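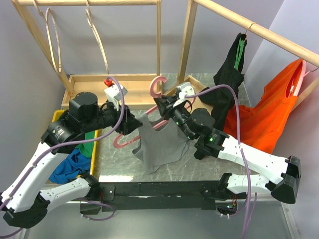

Flemus Plastic Garment Hanger, Pink

Item 302-P
Sold by Tusico Household Supply
Pack of 22

Product overview

The Flemus is a one-piece molded plastic hanger for tops, light knitwear and sleeveless garments. It is intended for closet rods and freestanding rails in homes, small shops and laundry rooms. The hook is molded together with the bar and does not swivel. There are no metal parts, clips or coatings.

The bar ends are curved to hold the shoulder or strap of a garment without a hard edge against the fabric. Scoop-neck and wide-neck tops sit on the bar without stretching the neckline, provided the garment is loaded as described under Use.

Specifications

Material: polypropylene, colored through
Color: pink (see Color notes)
Construction: single molding, fixed hook
Hook: thick section, open on one side
Bar ends: curved, rounded edges
Rated load: 900 g per hanger, evenly distributed
Pack quantity: 22
Assembly: none
Country of molding: printed on the carton label

Load rating

The rated load of 900 g applies to a garment hung from both ends of the bar. It does not apply to a garment hung over one end, or to several garments on one hanger. Wet garments should be weighed wet. Most T-shirts and tank tops fall well within the rating. Heavy cotton sweatshirts may exceed it straight from the washer and should be spun again or dried flat.

Hook wear was checked on a rail rig at the Tusico test room, under Lawal Etim. Each sample was lifted from a steel rod and replaced 4000 times at rated load. Samples were accepted if the hook opening stayed within the drawing tolerance at the end of the run. The test sheet is available to trade customers on request.

Use

Lay the garment flat on a table with the neckline facing up. Smooth out any fold along the side seams.

Tilt the hanger and pass one end of the bar through the neck opening. Push it toward the shoulder until the curved end meets the seam.

Bring the second end through the opening and out to the other shoulder. The hook should finish above the neckline and clear of the fabric.

Lift by the hook. If the shoulders are uneven, shift the fabric along the bar; do not pull on the hem.

Garments with narrow neck openings are better loaded from the hem upward. Cords and drawstrings should be kept outside the bar so that they do not wrap around the hook.

Rod compatibility

The hook fits round rods and oval closet tubes of standard household size. It is not suitable for flat shelf brackets, over-door hooks with a lip, or theft-resistant hotel rails. On smooth chromed rods the hangers slide freely. On wooden rods with a rough finish, sliding may be stiff at first.

Care

Wash by hand in warm water with dish soap. Rinse and dry before use on light fabrics. Do not put in a dishwasher or tumble dryer. Keep away from radiators and out of cars in hot weather, as the bar may take a permanent bend. Solvent cleaners dull the surface.

Color notes

The pigment is mixed into the plastic before molding, so scratches do not show a different color underneath. Small differences in shade occur between production batches. Customers who need a full rail in one shade should order all packs together and ask for a single batch in the order comments. The batch code is on the short side of the carton.

Related items

302-G: same hanger, gray, pack of 22
302-W: same hanger, white, pack of 22
Osagie rail: freestanding single rail, round tube, compatible with all 302 hangers

Questions from customers

Will it leave shoulder marks on knitwear?
Fine knits can mark on any narrow bar if left for weeks. Fold heavier knits and store them on a shelf.

Can the hangers be stacked?
Yes. Face all hooks the same way and nest the bars. A full pack can be held together with the paper band it ships in.

Can I buy single hangers?
No. The smallest unit is one pack.

Ordering and returns

Orders placed before 2 p.m. leave the warehouse the same working day. Unopened packs can be returned for a full refund. Opened packs are accepted if a hanger is cracked or warped on arrival; keep the carton label, as the batch code is needed for the claim. Trade accounts and bulk orders are handled by Onyekachi Chukwu at the Tusico sales desk. The gray version is out of stock until September.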